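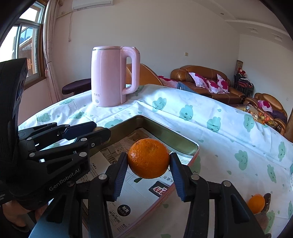 Pirnari is a small shared workshop in Brostgate for people who build robots and grippers on their own time. Members pay by the month and work on whatever they like, at our benches or at home. Most of what we do is grasping: getting two fingers to close on a thing and hold it without hurting it. An orange held between two blue pads over a metal tray is a normal day's work for us. The dimpled skin gives the pads something to grip, and you can buy more oranges at any corner store.

## How we started

The group began in July with 4 people and a rented garage on Wang Street. We now have 224 members and 630 square feet, with two 3D printers, a drill press, a soldering bench and a wall of small screws that is never in order. Tools stay in the shop. Hand-held grippers can be signed out for home use, and many members do their testing in the living room or on a bed.

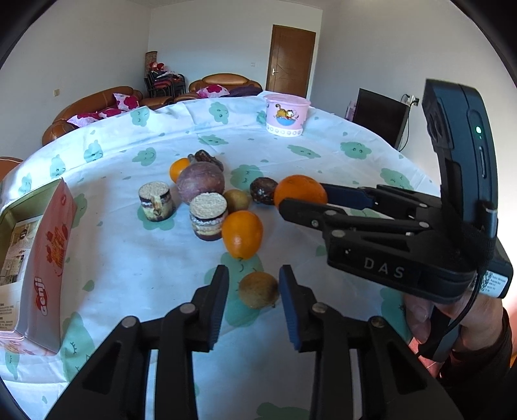
Our longest-running group build is called Rerden. It is a home robot arm meant to clear a table after a snack. Before the arm moves on its own, members work through the grasps by hand, one object at a time. A big orange fills the jaws and is fairly easy to hold. A small brown fuzzy fruit needs a different approach, and cake with a crumbly top is on the list for later. The notes so far cover 179 household objects, and members can read them in the shop binder.

## Joining

No experience is needed. New members take one evening of tool training, then get a shelf and a key code. Bring safety glasses if you have them. To visit, stop by the front desk during open hours and ask for a tour.

Page last updated 31 August 2022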